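August, Tuesday
Thérèse Perron

Back to the starter cultures. I wrote in the last entry that the rye was done misbehaving, and I would like that struck from the record.

Where things stand. The Flillov trial has two jars going, one fed on the house rye and one on the Rumeo white, same water, same shelf, same spoon rinsed in between. The point was to find out if the sour note customers keep mentioning comes from the flour or from us. So far the rye jar smells like green apples and the white jar smells like a gym bag that has been to Europe. Facundo says the gym bag will pass. He said the same of the July batch, and that one went to the compost with full honors.

Morning feed was late because the scale was reading in ounces again. Someone likes ounces. I have put tape over the button and written NO on it, which is as close to a standard operating procedure as we have come this summer.

Dough notes. Base recipe scaled to 500 grams of flour, salt as usual, hydration pushed up to 60 percent from the 52 we had been using for the flat loaves. I know 60 is nothing to the sourdough crowd, who like theirs to pour, but this dough goes through the old Skundix sheeter and the Skundix has opinions. At 52 it rolled out clean and baked up like a roof tile. At 60 it tore on the second pass, in the same spot near the left side, both times. Mohsin looked at the rollers and thinks the left one sits a hair low. He adjusted it with a butter knife. Third sheet went through whole, so I am leaving the butter knife on the shelf next to the machine where the real tools used to be.

Rest times. I gave the first half of the dough the full rest and cheated on the second half to see what would happen. What happened is that the second half sprang back every time I looked away from it, and I finished with ovals. They tasted fine. Emiliano ate one standing up at the bench, said "bread," and went back to his invoices, and I am entering that as sensory panel data until we get a bigger panel.

Oven. The deck on the right side still runs hot at the back. I turned the loaves halfway through and the color came out nearly even, apart from the one in the corner, which I forgot. Corner loaf: black on the heel, good crumb, a nice bitter edge that I would charge extra for if I had less shame. Note for whoever bakes next: turn them all. Count on your fingers if you must.

The steam question is still open. Tadeo wants to go back to the pan of water on the oven floor. I want to keep the wet cloths, mostly because I was the one who suggested them. I did try one load his way for fairness. The crust was shinier and it crackled when it came out, and I have told him the results are inconclusive pending more loads.

Seeds. The sesame will not stay on. I tried brushing with water, then with a thin flour paste, then with the leftover whey from the Yáñez cheese order, and the whey held best by a long way. It also browned fast, so if we go with whey the loaf has to come off the back of that right deck altogether. The paste looked like wallpaper glue and baked into something similar. The water-brushed ones dropped most of their seed on the peel, and then on the floor, and then into my shoes, where I was still finding it at supper.

Storage. Wrapped one loaf in a towel, one in paper, left one bare on the rack. I will cut all three tomorrow at breakfast and write down what I find, provided people leave them alone. There is a sign. There was a sign last time too, and I came in to half a loaf and a very clean butter dish. Facundo, if you are reading this, the sign is about you.

To pick up: more rye, parchment, a second bench scraper so that we can stop fighting over the good one. Also a thermometer that agrees with the other thermometer. Right now I have one that says the proofing box is fine and one that says it is a sauna, and I have been splitting the difference, with results you can smell from the parking lot.

Plan for the next bake. Keep hydration where it is. Full rest for everything, no cheating. Whey on the seeded ones. Feed both jars on time, and if the white one still smells like that after two more feeds I will call it and start over from a spoonful of the rye. I would also like to try holding back the salt until after the first mix, which Mohsin swears by and has never been seen to do.

One more thing on the rye, before I forget. It rose past the rubber band and then fell again before I got back from lunch, so it is moving faster than my schedule. Either I feed it more flour at a go or I take shorter lunches. More flour, then. I have moved the band up to the new high mark and left the old pencil line on the glass so that we can compare.

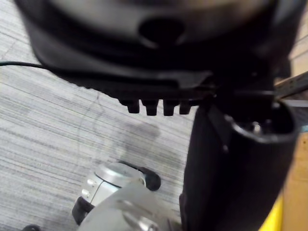 The white jar has not reached its band once. I moved that one down a little, for morale.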